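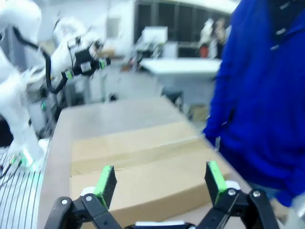

Karton, Deckel zu.

Glasfaser läuft. Seit gestern Abend, kurz nach sieben. Schreibe das hier schnell runter bevor ich wieder alles vergesse, beim letzten Anbieterwechsel hab ich mir geschworen, Notizen zu machen, und dann natürlich keine gemacht.

Kurz zur Vorgeschichte. Bisher Hikura, DSL, Festnetz dazu, Vertrag uralt. War lange ok. Dann wurde es im Februar abends so zäh, dass die Mediathek alle paar Minuten auf Klötzchen umgestellt hat. Hotline angerufen, Leitung gemessen, Leitung angeblich einwandfrei. Nochmal angerufen. Gleiche Ansage, gleiche Wartemusik (Panflöte!). Dann hing der Flyer von Skindska im Treppenhaus, das Haus ist schon länger angeschlossen, nur in die Wohnungen ging noch nichts. Tarif heißt Hover, warum auch immer. Beworben mit 1.000 Mbit, es gibt aber auch eine Stufe mit 200, die steht weiter unten auf der Seite und man muss sie erst aufklappen. Die hab ich genommen. Wir sind zwei Leute und ein Fernseher, was soll ich mit mehr.

Bestellen ging fix. Danach wurde es mühsam.

Erster Stolperstein: Kündigung. Ich hatte schon halb auf den Kündigen-Button bei Hikura gedrückt, als mir wieder einfiel, dass man das bei Rufnummernmitnahme besser den neuen Anbieter machen lässt. Also Fenster zu, Puls hoch, im Kundenkonto nachgeschaut ob da jetzt doch was durchgegangen ist. War es nicht. Bei Skindska gibt es dafür ein Formular, zwei Seiten, und da muss der Name exakt so drinstehen wie beim alten Vertrag. Exakt! Bei mir stand der zweite Vorname mit drin, den benutze ich nie, den kennt quasi nur das Finanzamt. Formular kam zurück. Nochmal ausgefüllt, nochmal zwei Wochen.

Zweiter Stolperstein: die alte Mailadresse. Hab ich überhaupt nicht dran gedacht. Die hing am DSL-Vertrag, und im Kleingedruckten stand, dass das Postfach nach Vertragsende irgendwann dicht gemacht wird. Ich reingeschaut: 2.065 Mails. Davon sicher ganz viel Werbung für Gartenmöbel, aber eben auch die Rechnungen von der Waschmaschine, und die komplette Korrespondenz mit der Hausverwaltung wegen der Kellertür. Also alles per IMAP in ein lokales Postfach gezogen, lief über Nacht. Dann eine Liste gemacht, wo ich überall noch mit der alten Adresse angemeldet bin. Bibliothek, Bahn, Stromanbieter, zwei Foren, der Laden mit den Druckerpatronen. Bei einem Forum komme ich nicht mehr rein, Passwort weg, Sicherheitsfrage "Lieblingstier". Keine Ahnung was ich damals geschrieben hab. Hund wars nicht.
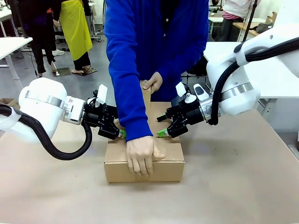 Hände am Karton, blauer Pullover.

Dritter Punkt, und der hat mich am meisten Zeit gekostet: Telefon. Das alte Schnurlose hing direkt am DSL-Router, und der neue Router (ein Tyagi, kommt mit dem Vertrag, Miete inklusive) hat zwar DECT, findet mein Mobilteil aber nur, wenn man vorher in der Basis die alte Anmeldung löscht. Steht nirgends. Hab es in einem Forum gefunden, auf Seite vier, unter einem Beitrag über Faxgeräte. Danach: Tastenkombination gedrückt, PIN vier Nullen, Piep, angemeldet. Telefonbuch natürlich leer. Meine Mutter kann ich auswendig, beim Zahnarzt hörts auf.

Wer das auch vorhat, hier die Reihenfolge, wie ich sie beim nächsten Mal machen würde:

Erst Mails sichern.
Dann Telefonbuch abschreiben oder exportieren, geht bei manchen Geräten über die Weboberfläche.
Den genauen Namen aus der letzten Rechnung abtippen, nicht aus dem Kopf.
Bestellen, Portierung beauftragen, Finger weg vom Kündigen-Button.
WLAN-Name und Passwort vom alten Router aufschreiben und beim neuen genau so eintragen. Dann merken Drucker, Radio und Fernseher nichts davon und man spart sich einen ganzen Nachmittag Gefummel mit Pfeiltasten.

Den letzten Punkt hab ich erst hinterher gelernt. Vorher schon das Radio neu angemeldet, mit Drehregler, Buchstabe für Buchstabe, und mein Passwort hat 20 Zeichen. Einmal vertippt, von vorn. Dann den Netzwerknamen doch auf den alten umgestellt. Radio wieder weg. Nochmal.

Techniker war übrigens super. Kam zehn Minuten zu früh, hat die Dose im Flur gesetzt, gemessen, genickt, weitergezogen. Die Dose sitzt jetzt links neben der Garderobe, ich hätte sie lieber im Wohnzimmer gehabt, aber dafür hätte er durch zwei Wände gemusst und das kostet extra. WLAN reicht bis in die Küche. Auf dem Balkon wirds dünn, da war es vorher aber auch schon dünn. Vielleicht kommt noch ein Repeater dazu, mal sehen, erst mal beobachten. 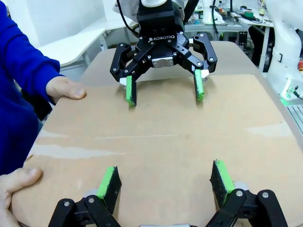 Was noch offen ist: die Festnetznummer. Soll heute im Lauf des Tages umziehen, stand so in der SMS. Momentan rufe ich mich vom Handy aus selber an und lande auf einer Ansage von Hikura. Abgehend geht schon, ankommend nicht. Laut Hilfeseite normal, kann ein paar Stunden dauern, man soll den Router zwischendurch mal neu starten. Hab ich gemacht. Zweimal. Falls also jemand versucht mich auf dem Festnetz zu erreichen: bitte Handy.

Und die Schlussrechnung vom alten Anbieter fehlt auch noch, plus der Rücksendeschein für den alten Router. Den muss man im Kundenkonto selber anfordern, unter "Geräte", dann "Miete", dann ganz unten. Achtung, das Kundenkonto hängt bei mir noch an der alten Mailadresse, die ja irgendwann abgeschaltet wird. Gleich noch umstellen. Steht auf dem Zettel.

Tempo hab ich nur einmal gemessen, per Kabel kam der volle Wert an, über WLAN im Schlafzimmer gut die Hälfte. Mir egal, Film lief gestern durch ohne Klötzchen. Gestern nur bis zur Hälfte geschaut, eingeschlafen.

Nachtrag, 16 Uhr: Festnetz klingelt. War gleich der erste Anruf eine Umfrage. Hab aufgelegt.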